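Asel Kitchen Pack – README

3 min read

Hello, and thanks for downloading the Asel Kitchen Pack. This is the readme for the evaluation edition, the one you get free from Suvier before deciding whether the full license is worth your money. I've tried to write down everything I would want to know if I were sitting where you are, with a fresh download and a cup of coffee, wondering which folder to open first. It got a bit long. Skip around as you like.

## What you get

Asel is a set of rendered kitchen rooms for training and testing robot policies in simulation. The evaluation edition holds 131 episodes, all of them household pick-and-place work: mugs, dishes, vegetables, that sort of thing. Each episode comes with color video, joint states, gripper state and a one-sentence task instruction in plain English. The full edition has the same layout, so any loader you write now will keep working if you upgrade.

Wall and floor materials are swapped from a texture library when a room is built, and that is the part of the pack I'm fondest of. A policy that has only ever met one nice clean backdrop tends to fall to pieces the first time it sees veined stone or scuffed plaster, so we leaned into busy surfaces quite heavily. Some of the combinations are ones no sensible person would choose for a home.
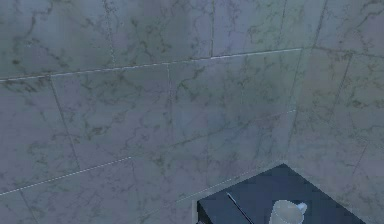 Camera poses are randomized too, within limits you can read in `config/cameras.yaml`. Expect some views where most of the pixels are wall and the object you care about sits low and partly out of view. We kept those in. If you'd like to leave them out of a first training run, the `visibility` column in the index gives a score for each object in each view, and a simple cutoff on that column does the job. Arnulfo Giraldo, who built the index, suggests starting without any cutoff and adding one only if your loss curve looks unhappy.

## Getting started

Unpack the archive anywhere with room to spare, then run:

 pip install -r requirements.txt
 python tools/check_pack.py --root ./asel_eval

The check takes roughly 5 minutes on an ordinary laptop. It reads every episode and complains loudly if a file is missing or truncated. After that, `tools/view_episode.py` will play back anything you point it at, which is a pleasant way to spend a Sunday if you are that kind of person (I am).

## Things worth knowing before you train

Textures are stored at modest resolution to keep the download friendly, so you'll find blocky edges on thin objects and a little smearing on floors and walls. Leafy vegetables suffer the most. We are working on better meshes for the full edition – Kalevi Kallio has been remodeling the produce since May – but the evaluation edition will stay as it is so that people's numbers remain comparable.

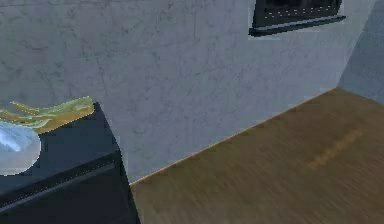 Counter corner with a green bundle and a pale blue oval piece, plaster wall and wood floor.

Lighting is mostly soft and even. If your real kitchen has a strong lamp or a sunny window, please add your own brightness and shadow augmentation, and be generous with it.

Depth is not included in this edition. I know, I know. It's the most common request in the mailbox, and the full edition does have it.

## Splits

The split is fixed: 115 episodes for training and the rest held out. Please don't shuffle them together, tempting as it is with a set this small. There are 2 index files, one per split, and they share the same columns.

## License and support

Evaluation use is free for teams of any size. You may publish results and stills from the pack, with a line crediting Suvier. Redistributing the meshes or textures needs the full license. Write to the support desk in Stitosville with the output of `check_pack.py` pasted in, and we'll get back to you as fast as we can.

Related

- Asel Full Edition: what changes and what stays
- Escobar, our loader for mixed simulated and real episodes
- Swapping wall and floor textures in your own rooms
- Release notes, May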